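Speaker notes – Kolen meetup, 19th June
Collecting examples for the glassware task

Slide 1. Say hi, say thanks, get going. Don't do the long intro about the company again, it ate four minutes in Sturholm.

I want to start with the number because people always ask: 3,092 examples kept. That's whole tries, start to finish, with a person driving the arm. Let that sit for a second, then say that I thought we'd need half as many (I was so sure!) and that I was wrong mostly because of glass.

Slide 2. Why glass is such a pain. A cardboard box looks like a box from anywhere. Glass borrows its looks from whatever is behind it, so you move the arm a little and the same pot looks like a new thing. Shiny patterns make it worse – the highlights slide around as the wrist camera gets closer. The model has to learn to ignore all that, and the only way I know is to show it lots of glass, over and over, in different spots on the table.

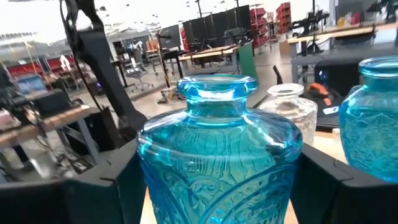 Slide 3. How we set up a session. We put out a few pieces, close enough together to be annoying. Early on we used one piece at a time and got a lovely policy that fell apart the minute it had a neighbor to deal with. So now there's nearly always a second piece to avoid, and often we mix tinted and clear. Big shoulders and short necks are the fun ones, you have to decide where to grab and then stick with it.

Tell the Paredes story here if the room is awake. Short version: we took the Paredes build over there for a demo, the lights were different, and it reached very politely for a reflection. Pause for laughs, hopefully.

Slide 4. What we throw out. We dropped 152 tries from the first batch. Some were drops, sure, but most were drivers wandering about before picking a side. I used to keep those! I figured more was more. Then the model started hesitating in exactly the same way, and it was a bit like hearing your own voice on a recording.

Slide 5. The driver side. Sessions are 30 minutes, then swap. After that hands get tired and the grasps get sloppy. Evard, our labeling tool, lets the driver mark a bad try right away with a foot pedal – show the pedal, people love the pedal.

Slide 6. What's next. In July we add 42 new pieces, mostly odd shapes, and start on handing things over. Ask if anyone has old glass they don't want. I mean it, I'll bring a crate.

Questions. If they ask about simulation, go back to slide 2.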